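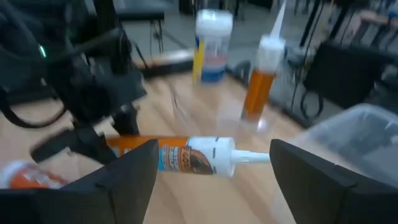
Chapter 4
Recording Demonstrations by Remote Control

4.1 Scope of the chapter

Chapter 3 dealt with kinesthetic teaching, in which the operator takes hold of the arm and moves it through the task. The present chapter covers teleoperation. The operator moves an input device, the arm follows, and the controller stores both the commands and the camera streams. A single stored attempt is called an episode. A set of episodes with a common task statement is called a demonstration set.

The running task for this chapter is sorting. Tubes, bottles and canisters start on a table, and the arms must move the tubes into clear bins. The task is simple to state and hard to record well. A caulk tube has a stiff body and a long nozzle, and a grasp that suits one end is poor at the other. A squeeze tube changes shape under load. A clear bin gives a camera very little to work with apart from its rim.

Readers should have completed the calibration exercises in Chapter 2. Joint names and sign conventions are the same as those used there.

4.2 Leader and follower

In a leader and follower arrangement, each follower arm is driven by a leader arm of matching joint layout. Joint angles are read from the leader and sent to the follower as position targets. No inverse kinematics is needed, and the operator feels joint limits directly at the leader. The drawback is that a leader must be built for each follower, and a change to one calls for a change to the other.

In the Wikström arrangement the leader is replaced by a hand-held controller that reports position and orientation. The follower's controller then solves for joint angles. The operator has more freedom of posture, but can ask for a pose the arm cannot reach. Section 4.6 gives the usual methods for handling such requests.

Both arrangements need a clutch. When the clutch is open, the operator may move without moving the arm. Episodes that contain clutch events should be marked, and the idle samples removed before training.

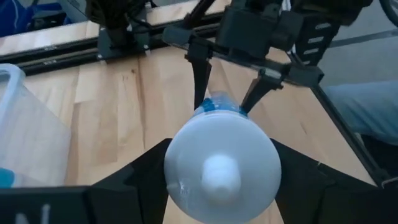
Why use two arms for an object that one arm could lift? A second grasp fixes the orientation of a long object and allows it to be passed across the table, so that each arm can stay inside the part of its workspace where it moves well.

The passing of an object between arms is called a handover. It has three phases: approach, shared hold and release. During the shared hold the two arms form a closed chain, and a small error in either one produces an internal force on the object. Operators should keep this phase short and should make no large motion until one gripper has opened.

4.3 Arranging the workspace

The objects to be handled should be placed within reach of at least one arm, and each bin should be within reach of the arm that will fill it. Starting positions should vary between episodes. If the bins never move, the trained policy may learn the bin position from the arm's own joint readings and ignore the cameras.

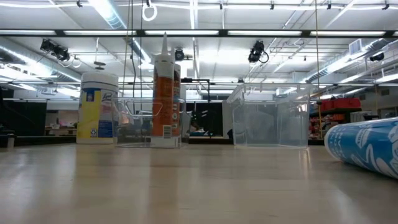
Lighting deserves the same care as layout. Overhead lamps produce streaks on a glossy surface, and these shift with the viewpoint of a wrist camera. Exposure should be locked before the first episode. Automatic exposure changes the brightness of the table whenever a dark gripper fills the view.

The Brorkham sorting set, used in the exercises, contains 900 episodes. Each was recorded with the exposure locked and with the objects moved between attempts. A further 275 episodes were set aside for testing.

4.4 The episode

An episode begins with both arms at the home pose and ends when the operator presses the stop pedal. The Lekico recorder writes a time stamp for every sample and rejects an episode if any camera stream falls behind by more than 12 milliseconds. Rejected episodes should be recorded again from the start and never patched.

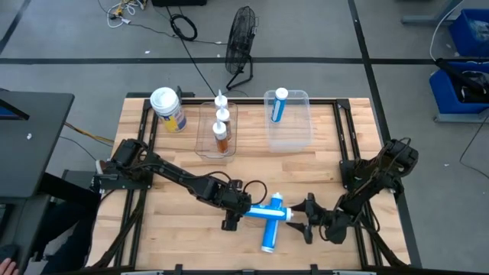 Failed grasps need a separate rule. If the operator drops a tube and picks it up again, the episode may be kept, as the recovery is useful to the policy. If a tube leaves the table, the episode should be stopped and labelled as a failure. Labels are entered before the next episode starts.

The pace of the operator should be steady. Long pauses teach the policy to pause, and a policy that has learned to wait may stop at the same point on every run. In the Zirkov trials, which are taken up in Section 4.7, pauses were trimmed from 3070 episodes by a speed threshold applied to both arms together. Trimming each arm alone is an error, for one arm often holds still while the other works.

4.5 Symbols used in this chapter

q: joint position vector of the follower
u: commanded joint position vector
g: gripper opening, from 0 (closed) to 1 (open)
T: length of an episode, in samples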